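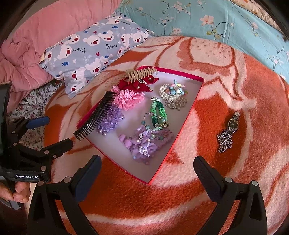 Hand-held grippers at an open box of hair accessories and jewelry during a recording for the Wodlow set.

Small-object data from bedrooms improves sorting policy, Mirncombe group reports

A research group at Mirncombe has published results from Wodlow, a set of 366 demonstrations of people sorting personal items with two hand-held grippers. The recordings were made in 7 homes, on beds and other soft surfaces, and were used to train a control policy for a two-armed robot.

Earlier sets of this type were recorded mostly on hard tabletops. Soft bedding shifts under load, and items such as chains, combs and ruffled scrunchies tangle or catch on one another. According to the report, a policy trained only on tabletop data often closed its fingers too high above a blanket or picked up two linked items at once.

The group compared 3 training mixes on the same robot. The mix with equal shares of tabletop and bedding data gave the fewest double picks. Bedding data alone did slightly worse on rigid items. Necklaces remained the hardest class in all runs, and the policy was allowed up to 5 attempts per item before a trial was scored as failed.

Training used the Kiiskinen toolkit with default settings. The camera views from both grippers were kept; dropping one view lowered results on items lying beside a container.

Wodlow will be released through the Destance archive in December. Robot logs from the failed trials will be included.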